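About Grorkden

Grorkden records examples for robot arms to learn from. Our customers build the learning systems and we supply what goes into them: short runs of an arm reaching for something, picking it up and putting it somewhere else, each one labelled and checked by a person.

Maeve Ó Gríofa and Nuno Salgado started the company after working together at Salminen, where they spent two years collecting examples by hand on a single bench. We are now a team of 6, with 70 room layouts in our library.

Most of our work is done in simulation. An operator steers the arm through a task and the software saves every movement. The same task is then repeated with the objects turned, shifted or swapped. Failed tries are kept too, under their own label, as several customers ask for them.

Tomos Prosser builds the rooms. Shiela Mangubat runs the checking, and no set leaves us until two people have looked through it. Our current set, Samum, covers household objects left on furniture.
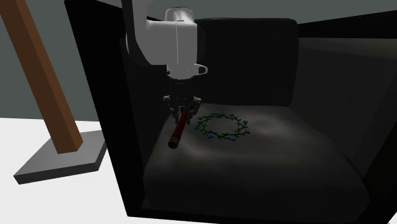

Reading time: 2 minutes

Soft seating takes up a good part of Samum. In the armchair layouts the arm has to come down between the sides of the chair, and a long red cylinder set at a slant calls for a different approach from one lying straight. A wreath on the same cushion gives the system a second object to keep clear of.

We take on 3 new projects a year. To ask about one, write to Sandra Staniforth at the office.

Comments (3)

plotter_dan: Do you sell the failed tries separately?

Sandra Staniforth: No, they come with the full set.

K. Wills: Dark objects on dark chairs are where ours always struggles. Would like to see more of those.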